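What Goes Inside the Covers: Endpapers in Picture Books at Irkville Public Library

Senior project report, Children's Literature and Publishing

1. Introduction

Endpapers are the sheets that join the pages of a hardcover book to its covers. In novels they are usually blank. In picture books they are often printed, sometimes with a plain color, sometimes with a pattern, and sometimes with a full illustration that belongs to the story.

My project looked at the endpapers of one group of picture books and at what young readers did with them. I had two questions. The first was how illustrators use endpapers when they have them to use. The second was whether children look at them when nobody tells them to.

I chose the subject after a unit on book design in the fall. We spent two class periods on covers and one on page turns, and endpapers got a single slide. Most of the writing I could find on them was about older books, where marbled paper and maps are common. There was less on recent picture books, and very little of it came from watching children read.

2. The books

The books came from the Bhatt Collection, a group of picture books kept in the children's room at Irkville Public Library. The collection was given by a local family and is mostly made up of hardcovers from small publishers. It can be read in the building but does not circulate, so the books are in better shape than the ones on the open shelves. Library copies often have their endpapers covered by pockets, date slips, and taped-down jacket flaps. The Bhatt books have none of these except a bookplate inside the front cover.

I used 36 books. To be included, a book had to be a hardcover with fewer than 1,000 words of text, and it had to have separate endpapers. A few publishers save money by using the first and last pages of the book itself as endpapers. These are called self-ends, and I left them out. I also left out board books and pop-up books.

The largest share of the books came from Skekiscombe, a publisher that has put out picture books for a long time and prints endpapers on almost all of them. The next largest share came from Lindard, which is smaller and uses solid colored stock for most titles. The rest were from publishers with one or two books each.

3. Sorting the endpapers

I made a record sheet for each book. It had spaces for the title, the publisher, the medium used for the main illustrations, and a short description of the front and back endpapers. I filled out the sheet before reading the story and then added notes after reading it. The order mattered more than I expected. Several endpapers that looked like simple patterns had a clear link to the plot once I knew it.

I sorted the books into four groups.

Plain. The endpapers are one color with nothing printed on them. The color was usually taken from the cover or from a character's clothing. In one Lindard book about a lighthouse the front is dark blue and the back is pale yellow, and the story goes from night to morning. I counted it as plain but made a note of it.

Pattern. A small object or shape is repeated across the sheet. Leaves, boots, fish, and teacups all appeared. In most cases the object came from the story and had no other job.

Scene, same front and back. There is a full illustration and it is repeated. These were often landscapes or street views that showed where the story was set.

Scene, different front and back. The two illustrations are not the same, and the difference tells the reader something. In a Skekiscombe book about a family moving house, the front endpapers show a wall with pale squares where pictures used to hang, and the back endpapers show a new wall with the pictures up. Nothing in the text mentions the pictures.

The last group had 13 books in it, which was more than I had guessed. All but two of them were from Skekiscombe. Pattern was the second largest group, then plain, and then the repeated scenes.

There were some hard cases. One book had a pattern of birds on the front and the same pattern on the back with one bird missing. I put it with the different scenes, since the missing bird is the one the story follows. Another had handwriting exercises that got neater from front to back. My advisor thought it was a pattern and I thought it was a scene. I kept it as a scene and marked it as disputed on the sheet.

4. Watching readers

The second part of the project took place during the afternoon reading hour in the children's room. The library gave permission and put up a notice by the door. Parents or guardians signed a short form. I did not record any names, and I did not film or tape anyone.

Over the spring I watched 70 readings. A reading was one child, or one child with an adult, going through one book from the set. The same child could be in more than one reading. I sat at the end table with a tally sheet and marked three things: whether the reader opened to the front endpapers and stopped there, whether they went past without stopping, and whether they looked at the back endpapers after the last page of the story. I counted a stop as long enough to say something or point at something, or a pause that I could clearly see.

I did not talk to the readers during the reading. Afterward, if the child wanted to, I asked one question: "Was there anything in the book before the story started?"

4.1 What happened at the front

Adults reading aloud mostly went past the front endpapers. Many of them turned the cover and the endpapers together in one motion and began at the title page. Children reading alone were slower. They opened the cover and then turned the first sheet separately, and with the pattern and scene books they often stopped.

When a child was sitting with an adult, it was usually the child who made the stop. Some put a hand flat on the page. One turned back from the title page to look again and the adult waited.

Plain endpapers almost never got a stop. The exception was a book with bright orange paper, which two children rubbed with their fingers. The paper has a slight texture, so this may have had nothing to do with the color.

4.2 What happened at the back

The back endpapers got fewer stops than the front in every group except the different scenes. In that group the back got more. Several readers who reached the back endpapers then went all the way to the front again to compare. This was the clearest result of the project. I saw it with the moving house book more than with any other.

Adults took part in the comparing more than they had in anything at the front. Once a child flipped back, the adult usually started looking too, and some of the longest conversations I saw were over these pages.

4.3 The question

Children's answers were short. Some said "no" after I had seen them stop at the front. I think the question was badly worded. A child who thinks of the endpapers as the start of the story would answer no and be correct. I should have asked them to show me the first page of the book, and I would do it that way if I repeated the project.

5. Handling and record keeping

The books were returned to their places at the end of each reading hour. Record sheets were kept in title order, and the tally sheets were kept by month. I copied the totals into a spreadsheet at home and checked them against the paper the next time I was at the library.
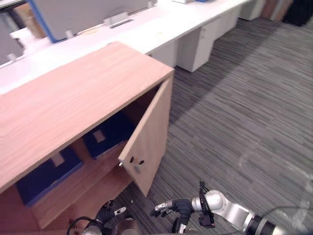
Skekiscombe / Lindard endpaper study, page 13

Two record sheets had to be redone. In both cases I had written down the endpapers of a later printing that was in the collection along with the first one. The later printings used plain white sheets where the earlier ones had illustrations. I kept the earlier printing in the set both times and wrote the difference in the notes. Someone with access to more copies could do a separate project on what gets dropped when a picture book is reprinted.

6. Problems and limits

The set of books is not a fair sample of picture books in general. It reflects what one family bought and which publishers they liked. With so many titles from Skekiscombe, some of what I found may be a house style.

I was the only person watching, so there was no second tally to compare with mine. Some stops were hard to judge. A child who is waiting for an adult to get comfortable in a chair can look the same as a child who is studying a page.

The reading hour is also a busy time. On rainy afternoons the room was full and I missed parts of readings. I threw those tallies out and they are not included in the total.

I had planned to compare age groups but dropped this after the first month. I was guessing at ages and the form did not ask for them.

7. Findings

Illustrated endpapers were common in this set, and the ones that changed from front to back were used as part of the story. Children reading alone stopped at printed front endpapers often. Adults reading aloud often skipped them. When the front and back were different, readers of both kinds were more likely to look at the back, and some returned to the front to compare.

For my own picture book, which is the other half of the senior project, I changed the dummy after the first month of watching. The front endpapers now show the garden in March and the back shows it in June. I had to take one spread out of the middle to pay for the extra color printing in the budget exercise. The spread I removed was the seed-buying scene, and the seed packets are now on the front endpapers, lined up on the windowsill.

The blank record sheet, the tally form, and the list of titles by publisher are in the appendix.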